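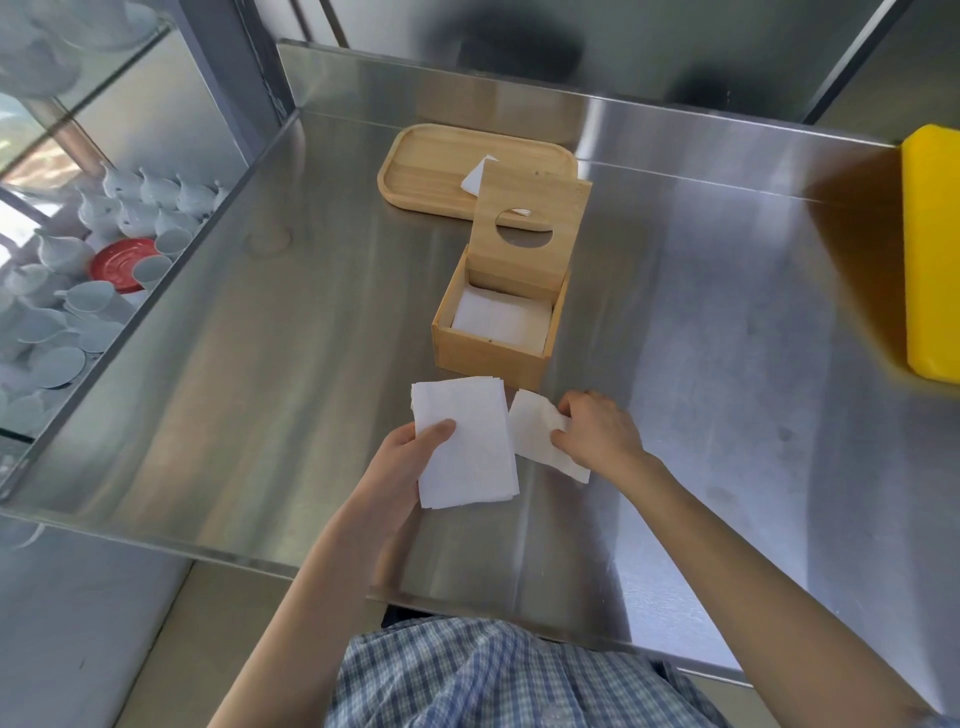 Figure 3. Refilling a napkin box at the service counter. The lid is raised while folded napkins are put in by hand.

4.2 Refilling of napkin boxes

Napkins were the most frequently handled consumable in the study. Over the 28 opening days covered by the logs, staff at the Ridalico and Skasard cafés recorded 1,693 separate counter tasks, and topping up napkins came ahead of both sugar and stirrers at each site. It was also the task that staff mentioned least in the interviews carried out before the logs began. Several left it out altogether when asked to list what they did between customers, and added it only when shown the printed task sheet.

The box in Figure 3 is square, made of light wood, with a hinged lid and a round hole in the lid through which napkins are drawn. To refill it the lid must be lifted and must stay up, as both hands are then needed for the paper. In the case shown, one hand holds a thick stack from underneath with the thumb across the top sheet, and the other holds a smaller bundle by its edge. There are already napkins in the bottom of the box. We call this a partial refill, as opposed to a full refill, where the box is empty when it is opened.

Partial refills were far more common than full ones at both sites. Staff gave two accounts of this. The first was that a nearly empty box is hard for customers to use: with a hole in the lid, the fingers have to reach further down as the stack drops, and people tend to pull out several napkins together or lift the lid themselves. The second was that a refill fits easily into a short gap in trade and is therefore done when there is a gap, whatever the level in the box. The logs support the second account more strongly. Refills were grouped in the slack periods after the morning and lunch peaks, and the level noted at opening varied widely.

Handling the paper took more care than the task sheet had allowed for. Folded napkins slide against each other, and a thick stack held only at the sides will bow in the middle. Supporting it from below with the thumb on top keeps the folds in line until it is over the box. Smaller bundles are less stiff and crease more easily. Staff at Skasard generally split a new pack into two parts before lifting either, while those at Ridalico more often lifted the whole pack and put back what did not fit. Neither habit had been taught. The written procedure at both cafés says only "fill napkins".

Storage made a larger difference than technique. At Ridalico spare packs were kept in a drawer under the counter, and a refill could be finished without leaving the spot. At Skasard they were kept in the back room until March, when a shelf was cleared near the till. Before that change staff carried out up to 11 packs at a time and left the extra ones beside the coffee machine, where some became damp and had to be thrown away. The median time for a refill at Skasard before the move was 60 seconds, including the walk.

The surface on which the box stands was raised by staff without prompting. Brushed steel shows water spots and smudges, and a napkin put down on it for a moment may pick up moisture. Some staff used a wooden tray as a resting place for loose napkins, and others wiped the counter first. Wiping was logged as a separate task, so its link with refilling is probably understated in our totals.

Krishnan's scheme for sorting small service tasks places refilling under "stock", apart from "presentation". Our material suggests that the two overlap. Staff squared off the top of the stack, turned the folded edge towards the customer side and closed the lid before returning to other work, and they described all of this as part of filling the box. We have kept Krishnan's headings in the tables so that the results can be set beside those from the Draltard canteens, but the refill entries should be read with this in mind.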